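Schreibtisch Mondal von Ulton im Test: viel Platz am Fenster

Nach zwei Monaten mit dem Mondal bin ich immer noch ziemlich begeistert, deshalb jetzt endlich der ausführliche Bericht. 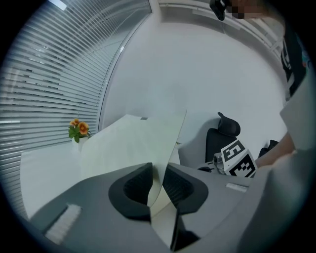

Warum ausgerechnet dieser Tisch

Mein alter Schreibtisch war dunkel, schmal und stand quer im Zimmer. Ich wollte etwas Weißes, das direkt ans Fenster kann und trotzdem genug Fläche bietet, um mal einen großen Bogen Karton hinzulegen. Ich baue nämlich Modelle und Schachteln, und dafür brauche ich Platz, Platz, Platz! Der Jultell war lange mein Favorit, hat mir am Ende aber zu viele Schubladen, an denen man sich die Knie stößt. Beim Mondal ist unten alles frei.

Aufbau

Die Anleitung ist kurz und verständlich, 14 Schrauben, ein Inbusschlüssel liegt bei. Ich habe allein aufgebaut und war vor dem Mittagessen fertig. Nur beim Umdrehen hätte ich mir Hilfe gewünscht, die Platte ist schwerer, als sie aussieht. Wer Parkett hat, legt am besten eine Decke unter. Die Stellfüße lassen sich von Hand verdrehen, mein leicht schiefer Altbauboden war damit schnell ausgeglichen.

Die Fläche

Hell, glatt, ruhig. Genau so wollte ich das! Tagsüber ist der Platz am Fenster herrlich, und mit den Lamellen der Jalousie kann ich mir das Licht so einstellen, wie ich es beim Zeichnen brauche (bei voller Sonne blendet Weiß natürlich schon, da mache ich sie etwas weiter zu). In der hinteren Ecke steht mein Topf mit den orangefarbenen Blüten, und auf dem Weiß leuchten die richtig. Ein kleines Blumentöpfchen macht an so einem Tisch erstaunlich viel aus.

Bleistiftstriche gehen mit einem feuchten Tuch weg, Weißleim ebenfalls, wenn man ihn nicht antrocknen lässt. Bei Filzstift musste ich länger reiben, ein ganz blasser Schatten ist geblieben. Zum Schneiden lege ich immer eine Matte unter, den Test mit dem blanken Cutter habe ich mir verkniffen.

Basteln, Zeichnen, Laptop

Cremefarbener Karton liegt auf der glatten Platte schön plan und rutscht beim Anzeichnen leicht dahin, wo man ihn haben will. Manchmal ein bisschen zu leicht, dann hilft ein Streifen Malerkrepp. Beim Tippen wackelt nichts, auch nicht, wenn ich mich mit den Ellbogen aufstütze. Abends klemme ich die Leuchte von Stestance an die Kante. Ihre Klemme greift bis zu 7 Zentimeter, das passt locker.

Was mir fehlt

Eine Kabelführung! Unter der Platte gibt es gar nichts, ich habe mir mit 2 Klebehaken beholfen. Und die vordere Kante dürfte gern runder sein, nach einem langen Nachmittag merke ich sie am Unterarm.

Fazit

Für mich ein toller Tisch, den ich wieder kaufen würde. Punktabzug gibt es für die Kabel und die Kante. Falls Ulton irgendwann eine tiefere Version herausbringt, bin ich die Erste, die bestellt.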